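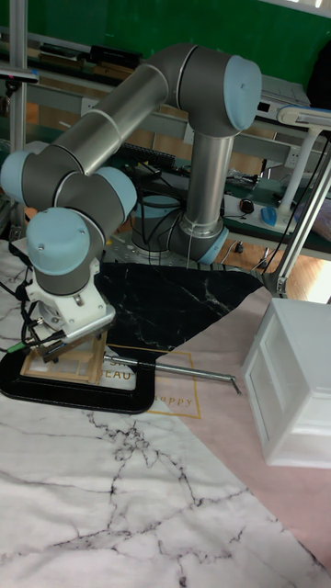 Gruvholm Technical Center
Building 3, Periodic Fire and Life Safety Inspection
Inspection period: January
Inspector: Ragnheiður Bach
Accompanied by: Sơn Từ, building services
Report to: Valdemar Bergmann, facilities manager

Ratings: S = satisfactory, A = attention needed, U = unsatisfactory, N/A = not applicable

1. Exits and escape routes

1.1 Exit doors open fully without a key. S
1.2 Corridors clear to full marked width. A
Comment: Flattened cartons were stacked against the wall outside the second-floor copy room. They were removed during the inspection. This item was also noted in the previous report.
1.3 Exit signs lit and visible from all approaches. A
Comment: The sign at the head of the north stair is partly hidden by a hanging notice board. Lower or relocate the board.
1.4 Stairwells free of storage. S

2. Fire doors

2.1 Doors close and latch from any open position. U
Comment: The door between the loading bay and the stair lobby stops short of the latch. The closer arm is worn and should be replaced, not adjusted again. Work order to be raised with Pullik.
2.2 Seals continuous and undamaged. S
2.3 No wedges or hooks in use. A
Comment: One rubber wedge found beside the kitchen door. The door was closed at the time. Tenants are reminded that wedges are not permitted on any rated door.

3. Extinguishers and hose reels

3.1 Units in place, with seals intact. S
3.2 Service tags current. A
Comment: The tag on unit 93 is illegible. The service log shows the unit as current; Wetau to supply a new tag.
3.3 Access unobstructed. S

4. Detection and alarm

4.1 Panel shows normal condition. S
4.2 Call point test, ground floor. S
Comment: Tested at 7:40 a.m. before general occupancy. Sounders audible in all rooms, including the basement plant room.
4.3 Alarm log complete. A
Comment: Entries for the last two weekly tests are unsigned. Asger Dalsgaard to confirm and sign.

5. Emergency lighting

5.1 Monthly function test recorded. S
5.2 Fittings clean and secure. A
Comment: Diffuser cracked on the lower landing of the south stair.

6. Assembly point

6.1 Sign present and legible. S
6.2 Route lit after dark. N/A
Comment: Not assessed during daylight. Include in the evening walk.

Item 2.1 is to be corrected before the next scheduled drill. All items rated A are to be closed by the end of February, with written confirmation to Valdemar Bergmann.

Copies: Barnabás Pap, tenant liaison; building file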